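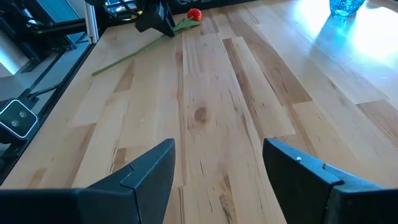 Bench top refinishing, notes, April

Second round of oil trials for the butcher-block tops. Shu-fen Tai asked for a written procedure before the Tindham order goes out, so the settings are below along with what went wrong in the first round.

Test pieces

Offcuts from the Chuang blanks, 474 mm long, planed on both faces. Numbered in pencil on the end grain. 1 to 3 get the Bakico hardwax oil, 4 to 6 get the Genda tung blend. Piece 6 has a small knot; left unfilled to see how the oil takes around it.

Sanding

80 grit to take off the planer marks, then 120, then 180. Stopped at 180. First round went to 240 and the Genda coat sat on the surface and stayed tacky overnight. Vacuum between grits, then wipe with a cloth dampened with water to raise the grain. Let it dry and knock back by hand with the used 180.

The darker strips load the paper faster than the pale ones. Changed discs twice on piece 2. Possibly residue from the glue line, possibly resin. Not followed up.

Application

Bakico: thin coat with a white pad, along the grain, left 20 minutes, wiped until the cloth drags. Second coat the next morning, same method.

Genda: flooded on with a brush, 20 minutes, topped up where it had gone dull, wiped off. Needs three coats. Second round used 425 g across three pieces, which is too much. Most of that went into the cloths. Brush less, wipe sooner.

Oily cloths go flat on the rack outside, then into the lidded metal can with water. Two were left balled up on the saw table last week. Please don't.

Water spot check

One drop of tap water per piece, covered with an upturned glass, 6 hours. Pieces 1, 2 and 3: no mark. Piece 4: pale ring, gone after a light rub with oil. Piece 5: pale ring, still there. Piece 6: no mark on the face, slight dulling near the knot.

Nadine Fakhoury thinks 5 was wiped too hard on the last coat. Agreed, the sheen is uneven at that end. Repeat 5 before reading anything into it.

Color

Both oils warm the pale strips. Genda goes more yellow. Contrast between strips is stronger after either one – check with the customer that they want this, the sample they approved was bare wood.

To do

Repeat piece 5, two people wiping.
Coffee and vinegar spots on 1 and 4.
Oil the undersides. Piece 3 has cupped slightly, finished on one face only.
Order 180 discs, the box is nearly out.
Ask Chuang for the moisture reading on the last batch.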